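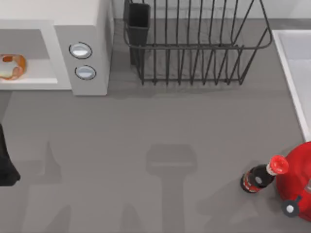
White microwave, gray counter.

Home | This Week's Menu | Order | FAQ | Contact

Podel Suppers: your questions

I get a lot of the same emails (and I love them, keep them coming!), so I've put my answers in one place. I'm Aurelia, I cook the food, and Eamon Brophy drives it to you. Last updated December 23, 2023.

What do I get in a box?
One soup, one main and something to go with them, usually bread or a grain salad. Every box feeds two hungry people or one person who likes leftovers. I post the menu by noon on Fridays and I try to stick to it, but if the squash at the market looks sad I'll swap it and email you.

Where do you deliver?
All of Covton, plus the east side of Donthorpe as far as the railroad bridge. I'd love to go farther but Eamon has only the one van and it has opinions about hills. If you're past the bridge you can pick up from the kitchen door at 3017 Surdu Road. Go down the driveway, green door, knock loudly, the fan is noisy.

When does the cutoff happen?
Ten in the morning, two days before your delivery. I shop right after that, so I really can't squeeze people in later. I did it a few times in November and ended up crying over a bag of onions.

Can I skip a week?
Of course! Log in and hit Skip, or just reply to any menu email with the word "skip" and I'll do it for you. You won't be charged and you don't have to tell me why.

How do I reheat everything?
Soups go in a pan on medium, with a splash of water if they've thickened up. Most mains are happiest in the oven with foil on top. If you're a microwave person, take the food out of my tub first and put it in your own bowl, cover it loosely, and stop to stir halfway. The label on each tub has the timings for that dish, so go by those and not by what worked last week. 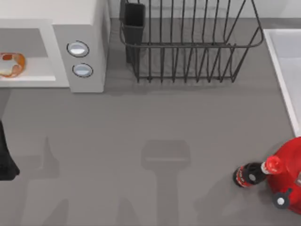

An orange-and-white something in the microwave.

What about bread and pastries?
Oven, please, for anything with a crust. A microwave is OK for soft rolls if you're eating them that minute, but give them a very short burst. They go chewy fast. Anything glazed I'd eat at room temperature, although my friend Mihret Sisay disagrees with me and warms up every single thing I give her.

Can I freeze it?
The soups, yes, and most of the stews. Not the potato ones, they go grainy and weird. I put a little snowflake on the label if it freezes well.

Do you cater for allergies?
I can do vegetarian, dairy-free and no nuts. I can't promise a gluten-free box is safe for celiac disease, as there is flour in the air in that kitchen pretty much all day. Please write to me before your first order if you're unsure.

Do you want the tubs back?
Yes please! Rinse them and leave them out on delivery day and Eamon will grab them. We've had over 3000 tubs come back so far and I'm ridiculously proud of that. Lids too, if you can find them (I can never find mine).

Can I give a box as a gift?
You can. Pick "gift" at checkout and type your note, and I'll copy it onto a card by hand. My handwriting is big and loopy, so keep it short.

What if something's missing or wrong?
Text me a picture the same day and I'll refund that dish or put it in your next box, whichever you like.

Contact: use the form on the Contact page | © Podel Suppers, Covton | Back to top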